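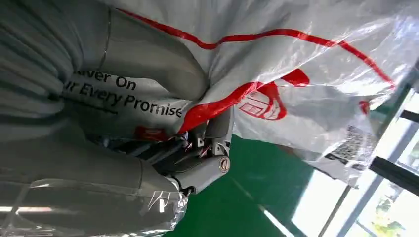 How do you keep plastic shopping bags from taking over the kitchen?

Give them one container, and when it's full, stop keeping them. That's the whole system at our place. The rest of this thread is how we got there and what we do with the extras.

Background: two adults, one kid, a small galley kitchen. The bags used to live inside a bigger bag on the pantry doorknob. Every time someone opened the pantry the whole thing swung out and hit the stove.

I emptied it on September 8, 2021, and sorted everything on the floor. Kept 18. The rest went in the store drop-off bin, except the torn ones with food on them, which went in the trash.

Sorting took longer than I wanted. I make three piles: clean with good handles, clean but torn, dirty. A quick way to check for holes is to hold the bag open toward a window. Pinholes show up right away in the thin white ones.

The thin white ones with the red stripe and the slogan on them are what we get the most of. They crinkle a lot and they don't hold up to cans. They do fit the bathroom trash can, so they earn a spot.

The thicker ones from Onuoha have flat bottoms and stand up by themselves. I keep those for carrying shoes and for the car. They go on a separate hook and don't count toward the container.

Folding: flatten it, press the air out from the bottom up, fold in thirds the long way, then roll from the bottom to the handles. I tried the little triangles. They look nice and my kid undid every one of them in an afternoon.

Container is an old cereal keeper from Pakier with the lid off. It fits on the shelf under the sink, next to the dish soap. A tissue box works too. Folasade Eze uses an oatmeal canister with a hole cut in the lid and pulls them out one at a time.

What we use them for, in order of how often: bathroom trash, cat litter, wet swimsuits, packing shoes in a suitcase, wrapping paint brushes between coats. The brush one is from my neighbor Erick Ogola. Wrap it tight and twist the end.

What I quit using them for: storing bread, storing onions, anything that goes in the attic. The ones I left up there broke into flakes and I was picking bits out of the holiday lights in November.

Drop-off bins usually want them clean, dry and empty. Take the receipts out. Paper in the bag is the thing I forget most. Check the sign on the bin too, because the one at our store won't take the crinkly film from flower bouquets.

Someone asked about washing them. I rinse one if it had produce in it and hang it over the faucet. If it had raw meat in it I throw it out.

Cloth bags: we have four and they live in the trunk. They help when I remember to carry them in. Tatiana Procházka told me to put the empties on the front seat after unpacking, and that has worked better than the trunk did.

Current status: container is a little over half full, pantry door opens all the way. I still need to deal with the paper bags behind the fridge.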